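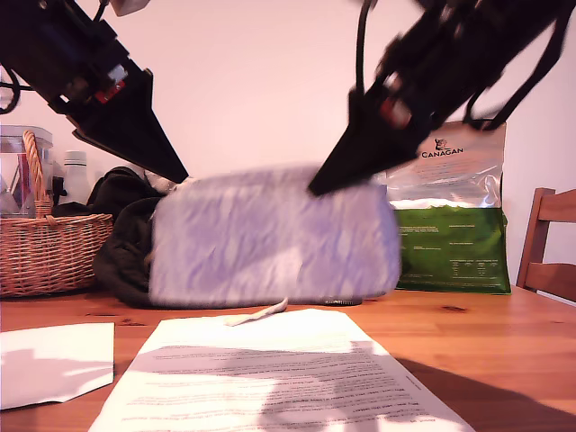
Lista de revisión: mesa de doblado y ropa blanca
Casa Juvstead, planta baja
Fecha: 9/5/23
Revisa: Anwara Roy
Próxima revisión: octubre

1. Tablero limpio y sin astillas
Conforme. ¡Qué gusto da esta mesa de madera clara! Pasé la mano por todo el canto y no se engancha ni un hilo. Queda pendiente apretar los tornillos de una pata.

2. Cesta de mimbre: asa y trenzado
Conforme. El asa arqueada aguanta muy bien. Le salía una punta suelta en la base, ya recortada y lijada. Me encanta tenerla a la izquierda, a mano y sin estorbar al doblar.

3. Prendas claras y oscuras separadas
Con observación. Lo negro estaba hecho un montón pegado a la tela lila y blanca. Por favor, montones aparte, que ese lila es precioso y lo queremos así muchos años.

4. Objetos sueltos bajo la tela
Con observación. Asomaba una tira negra y fina, plana sobre la mesa. Antes de doblar, levantar la pieza entera y mirar debajo (¡y vaciar bolsillos!).

5. Altura de las pilas
Conforme. Máximo 40 cm en estantería. Lakmal Cassim propuso poner las piezas gruesas abajo y ha sido un acierto enorme, ya no se nos viene nada encima.

6. Paso libre junto a la mesa
Conforme. Los 12 cajones de Andbridge siguen apilados en el pasillo del fondo, bien pegados a la pared.

7. Enchufe y alargador de la plancha
No conforme. La clavija baila. Retirado el alargador y pedido otro, referencia 804. Hasta que llegue, se plancha en el cuarto de al lado.

8. Detergentes cerrados y en alto
Conforme. Todo con tapa y etiqueta. ¡Bravo por el turno de mañana!

Pendiente: pata de la mesa (Lakmal), alargador (Anwara), cartel de claras y oscuras en letra grande.

Firmado: A. Roy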